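Stullard puts two gripper styles head to head on one bench

A side-by-side gripper trial got under way this week at Stullard, and it's the kind of test a lot of small robot labs have wanted to see for a while. The setup is simple: two arms, one table, the same small objects, and a different set of fingers each time the schedule calls for a swap. The team is comparing two finger designs from Hirvonen, one with a plain pointed tip and one with a stepped edge, and it plans to publish every attempt, including the ones that end with a block on the floor.

Each design gets 200 pick attempts on small parts, and the runs are split between the left and right arm so that neither set of fingers gets an easy ride from a better motor or a fresher cable. Plernura, the lab's partner on the project, wrote the scoring sheet. A pick counts if the part leaves the table and stays in the grip until it reaches its drop spot. A part that twists in the fingers on the way still counts, but it gets a mark next to it, and those marks may end up being the most useful thing in the whole data set. 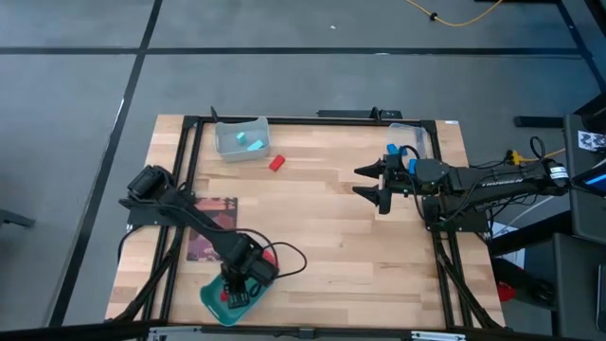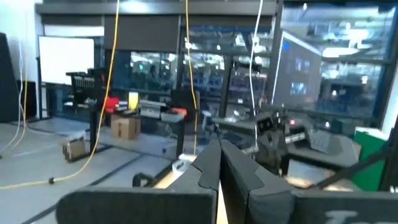

Gripper tests are easy to run badly, and the people at Stullard know it. If one design only ever sees blocks and the other only ever sees odd shapes, the numbers say very little. The mix of jobs on this bench is a good answer to that. Reaching down into a plastic tray, as the left arm does in the wide view, asks something quite different of the fingers than picking up a block that lies at an angle on open wood. In the tray there's a wall to avoid and not much room to open up. On the wood there's all the room in the world, but the block has to be met at the right angle or it gets pushed away. Both jobs are on the list for both designs, and so is lifting parts back out of the clear containers, which most of the team expects to be the hardest of the lot!

The control side is being compared too. The first half of the trial runs on the lab's own controller, and the second half switches to one from Andico that promises a softer close. Instead of shutting at one fixed speed, it slows down in the last part of the stroke and waits for contact before it adds force. That should help with light parts, which tend to hop away when a finger touches them early. It may also cost a little time on every pick, and the lab is logging that as well.

Then there are the cameras. One watches the table as a whole and others ride along on the arms, and all of the views are saved with every run. The wide view is great for planning a reach. Up close, though, the fingers themselves can hide the part at the very moment you want to see it, and a wider finger hides more. Stullard wants to know how much that matters in practice, so a share of the runs will be repeated with the wrist view switched off.

The early practice runs, 316 of them, don't count toward the result. They were used to settle the closing force and to find out how often the fingertips need wiping down. The answer to the second one was more often than planned, and the schedule has been changed to fit. Scored runs started on Thursday, and with the repeats added in, the full trial comes to 404 attempts.

It would be easy to shrug at a study of fingertips when so much attention goes to the software side of robotics. But a good tip shape can rescue a sloppy approach, and a poor one can spoil a nearly perfect one, and very few labs have the patience to measure the difference properly. Having the same table, the same parts and two arms doing equal shares of the work makes this a really welcome piece of testing.

Results are due in November, along with the video from all views and the drawings for both finger sets. Labs that want to print their own and repeat the trial will be able to get the scoring sheet from Plernura at the same time.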